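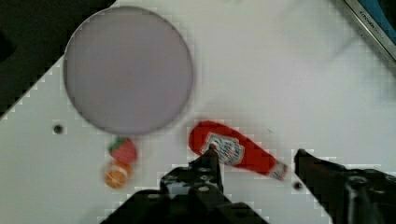 Act 2322 (midwife coverage) was passed, but the clinic says it isn't in force. Who is right?

Asked in: Health Law and Policy > Maternal Health
Status: solved

I coordinate a small group of birth support organizations in Vinstead. In April the provincial assembly passed Act 2322, which says that home visits by a licensed midwife in the first weeks after birth must be covered by the public plan. It was reported as "now law" and we updated our leaflet to match.

Two mothers have since been told by the clinic in Goltov that the visits are not covered and that they can pay or come in person. The clinic's billing desk says the act is "not commenced." The printed act has a signature and a publication number. Section 10 contains the coverage rule and section 19 is titled "Commencement," which I read as a formality.

I need to know:

1. Can an act be signed and published and still have no effect?
2. Where do I look to confirm it either way?
3. What should the leaflet say in the meantime?

I have already checked the news page of the assembly. It only has the vote.

2 replies

Reply marked as solution (19 votes)

The clinic is probably correct, but check it yourself. Passage, signature, publication and commencement are separate events. An act can go through the first three and have no operative coverage rule for months.

Read section 19 in full. There are usually three patterns:

a) The act commences on publication, or a fixed number of days after it. Count from the publication date on the first page.

b) The act commences on a date set by order of the minister. Until the order is published, the act does nothing.

c) Different sections commence at different times. Definitions and rule-making powers often come first so that regulations can be drafted. The sections that cost money come later.

For a coverage act, (c) is common. Look for wording such as "section 10 commences on a date to be fixed by order." If that wording is there, the coverage rule is waiting on an order, even if the rest of the act is live.

To confirm the status:

Step 1. Get the official text from the gazette. A copy from a party website or a newspaper may be the bill as introduced, with different section numbers.

Step 2. Search the gazette index by act number, then again by title. Commencement orders are often indexed under the ministry that issued them and will not show up under the act.

Step 3. Check whether section 10 depends on a fee schedule. Phrases like "at the prescribed rate" or "in the prescribed manner" mean that a regulation is needed too. Without a rate, the billing office has nothing to enter, and claims are rejected even after commencement. 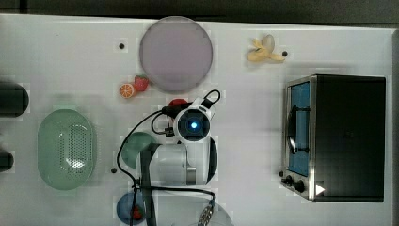 Step 4. Write to the ministry's legal unit and ask for the status of section 10 specifically. Ask three things: has a commencement order been made, has a rate been prescribed, and is there any transitional rule for births before commencement. Keep the reply. The clinic will take a letter from the ministry more seriously than a printout of the act.

On the leaflet: take out "is covered." Use "Act 2322 provides for coverage of home visits. Section 10 had not commenced when this leaflet was printed. Ask your clinic before booking." Put the month of printing on the back.

If section 10 has commenced and the clinic still refuses, ask for the refusal in writing with the billing code. An oral refusal can't be appealed under most plans.

Comment from the original poster: Section 19 is your pattern (c). Subsection 2 says section 10 commences by order. I found no order under the act number and will try the ministry index.

Comment: Search under the finance ministry as well. Orders with a budget effect are sometimes issued jointly.

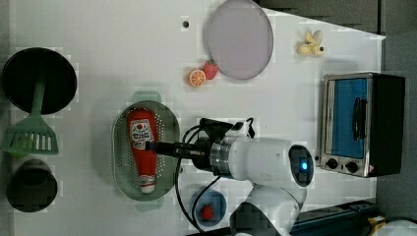 Second reply (2 votes)

We had this with a different act on maternity leave. Our clinic used Teletti for claims and the new code was missing from the list for a long time, even after the order was out. Staff could not submit anything. Ask whether the code exists in their system before you start a complaint.

Su has a patient rights desk that answers by phone in the morning. I don't know if they take calls from outside the district.

I would keep receipts for any visits that were paid for. Some plans pay back, some don't.

Comment: Receipts only help if there is a transitional rule. Check that first, and make sure the midwife's license number is on each one.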